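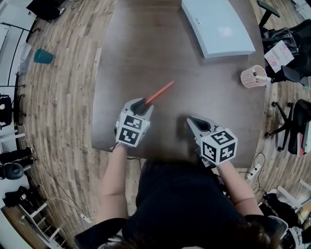 Handing It Over

An afternoon at the Kokkonen open day, where the future of work is learning to pass a stick

The invitation said to wear comfortable shoes, so I pictured a factory. I pictured a long yellow line painted on concrete and a guide walking backward. The Kokkonen workshop in Vemside turned out to be up 20 stairs, above a place that repairs awnings, and the comfortable shoes were for the stairs.

I had come for the robots. Everyone had. There was a father with two boys who had been promised robots in the car, at lunch, and again on the landing. What we were shown first was a person at a brown wooden table, holding a gray plastic gripper in each hand and looking down.

The grippers are the heart of the thing. Each one is a pair of fingers you work by hand, with white cubes on top covered in blocky black-and-white squares, like a crossword that has given up on words. The cubes let a camera work out where each gripper is and which way it is tilted. The person does a job, the camera watches, and the record goes off to teach a machine called Gidon how the job is done. Gidon never gets tired of watching. The same could not be said for the younger of the two boys.

The job that afternoon was a handover. You pick up a thin orange-red rod in the left gripper, bring up the right one with its jaws open, close it on the rod, and let go with the left. Then you do it again. I have described the whole of it, and I have also described a fair amount of my own day at the kitchen sink, where I do it with no cubes and no audience.

It looks like nothing until they let you try. Visitors got three turns each. On my first I closed both grippers on the rod and stood there in a tug-of-war with myself. On my second I let go too early, and the rod rolled off the table with a cheerful little tick. On my third I got it across, slowly, in the manner of a man defusing something, and was told kindly that this one might be usable. The older boy got all of his in a row and asked if he could be paid.

It was a fair question. The people who do this for a living work in short shifts and keep a tally. The record for one shift is 281 handovers, and it is written on a strip of tape by the kettle. I asked whether the rod ever showed up in dreams. It did, apparently, though only in the first week.

Gidon itself lives in the next room, and after the coffee we were let in to see it, in a group of 11, standing behind a rope borrowed from some more glamorous event. It has two arms and the general bearing of a coat rack. It reached for a rod, got it, lifted it, and then waited for so long that several of us began to lean. The second arm came up. The jaws opened, thought it over, and closed. The first hand let go. We clapped, and I noticed I was clapping harder than I had for my nephew's clarinet.

The next try, it put the rod down on the table very gently and offered the other hand nothing at all. We clapped for that too, since we were warmed up by then.

Isum, the firm paying for most of this, wants machines that can sort and pack small parts, and handing a thing from one side to the other comes up constantly in that line of work. It would like something it can put on a real packing bench by November. The staff said "November" in the tone people use for the dentist.

What stayed with me on the way down the stairs was how much of the day had been spent on a movement I have never once thought about. I got my keys out with my left hand, moved them to my right, and dropped them in the gutter.

The Kokkonen workshop plans to open its doors again in the fall. Entry is free, and the line for the grippers is shorter before lunch.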